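News > Media releases > Community grants

Derevbridge opens second round of community archive grants

Derevbridge has opened applications for the second round of its Community Archive Grants, which help local history groups across the region sort, store and catalogue their paper records.

The program was set up with funding from the Skandivance Foundation. In the first round, groups in Kanaan and Dravmont catalogued 1,294 items, including minute books, parish newsletters, school programs and letters. The target for the new round is 2,294 items.

Grants cover archival boxes, folders, shelving and labels. Successful groups will also receive 300 hours of shared cataloguing support, delivered at the Derevbridge offices and at two regional centres. Historical societies, sporting clubs, cultural associations and public libraries may apply, either alone or jointly with a neighbouring organisation.

Applications must include a short summary of the collection, its present condition and the name of the organisation that holds it. Groups that missed out in the first round are encouraged to apply again. 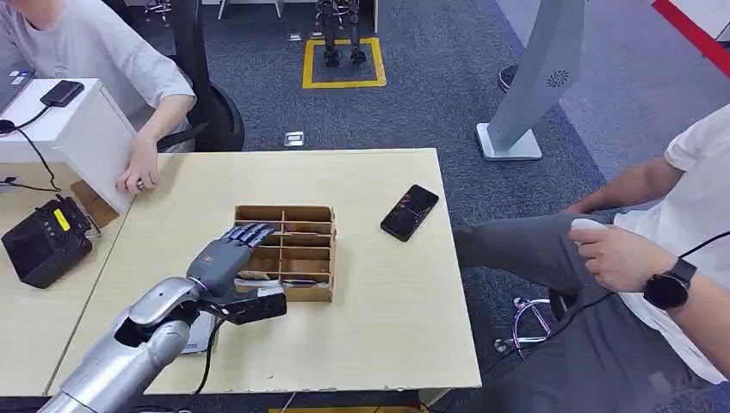
Catalogue entries produced under the program will be added to the Derevbridge regional index, where they can be searched free of charge. Original records remain the property of the groups that hold them.

Applications close at 5 pm on the last working day of February. Guidelines and forms are available from the Derevbridge grants office.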